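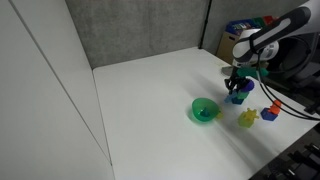
Drilton Household Machines Circle
Minutes of the October meeting, 7.30 pm

Present: Zewditu Gebretsadik (chair), Theano Moschos (minutes) and 14 members. It was lovely to see so many of you on such a filthy night.

1. Last minutes. Agreed, once Nudero had been spelt properly.

2. Can they tidy up yet? Zewditu spoke warmly and at some length about toy clearing, with an arm, a bowl and small coloured toys on a white table as her case in point. Knobbly shapes, she feels, are a far harder business than plain cubes. She had kept a tally at Briltley: 207 tries at picking up, 152 of them good. Theano thought that rather encouraging, though she wouldn't yet trust one with her teacups, and there was a good deal of friendly murmuring on both sides.

3. Shop floor. Shelf filling held over, as we had run on so.

4. Subs. These stay at £2.

Action: Theano to write to Jafarzadeh about a visit.

Closed 9.15 pm, with thanks for the ginger cake.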